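About Horkent Shared Workshop

Horkent is a members' workshop for people who build robots and small automation projects. We have a main room with benches, a machine room in the back, and a computer room upstairs. Most of what gets built here is meant for use at home, and most members had never wired a motor controller before they joined.

How we started

The workshop was started by Tarek Sayegh and Tanvir Wanigasekara. Tarek had spent several years repairing packaging equipment. Tanvir wrote control software. They were building a curtain opener in Tarek's garage and ran out of floor. The unit on Mansour Street came up for rent that February, 929 square feet with a roll-up door and bad lighting, and they took it. The lighting has been replaced.

The curtain opener was finished the following year and is still in use at Tarek's house. It became the basis for Takorell, our first group project, a set of plans and control code for moving light things along a track: curtains, blinds, a hose reel, a chicken coop door. The plans are free to members and can be copied at the front desk.

What we have

The main room has eight benches. Each one has a power supply, a soldering station and a vise. The machine room has a small mill, a lathe, a drill press and a band saw. You need to be checked out on each of these before using it alone. A checkout takes one evening and can be repeated as many times as you like.

We keep a parts wall with motors, bearings, belts, limit switches and connectors. Take what you need and write it on the sheet. Anything over 40 dollars should be ordered through the desk so that it gets replaced.

Upstairs there are workstations with simulation software installed. Members use them to try out a motion before any hardware is involved, and also for work on arms that we don't own and don't plan to buy. Beginners usually start on these machines, and there is no extra charge for time on them.

What we build

Sterotport is the project that takes up most of our group evenings. The aim is a system that tidies a living room: picking up small items from seats and low tables and putting them where they belong. Work is split between a hardware group, which is building a two-finger gripper at bench five, and a simulation group, which works with a model arm in a model room.

The simulation group began with a bare table and plain blocks. That was fine for learning the software, but a table is flat and a home mostly isn't. They moved on to furniture. A couch has a tall back that the arm has to stay clear of, and seams between the cushions, and pillows that get in the way of the wrist. Dark leather also turned out to be harder for the vision code than anyone had planned for.
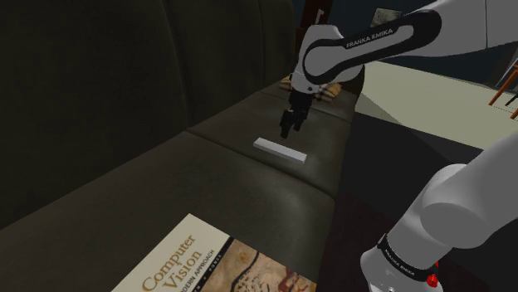
Small objects are the current topic. The group is working on the approach from above, with the fingers coming down on either side of the object and stopping short of the cushion. Each change to the code is run 2,000 times with the object in different positions, usually overnight, and the results go on the board by the stairs. Runs that fail are kept – they are what the next meeting is spent on.

The hardware gripper is on its third version. The first two are on the shelf above bench five and can be taken apart by anyone who wants to see how they were made.

Smaller builds go on all the time. At the moment these include a plant watering rig, a pan-and-tilt mount for a telescope and a sorter for screws.

How we run

Members pay monthly and have a key. Tarek looks after the machine room and the checkouts. Tanvir looks after the computer room and the project code. Group evenings are open to visitors, who can sit in on either group but may not use the machines.

We do not take on paid contract work, and we do not sell kits. If you want help with a build of your own, come in with a sketch and whatever parts you already have. Street parking is free after six. Use the side entrance – the roll-up door is kept locked unless something large is being delivered.

Page last updated 2022-08-24.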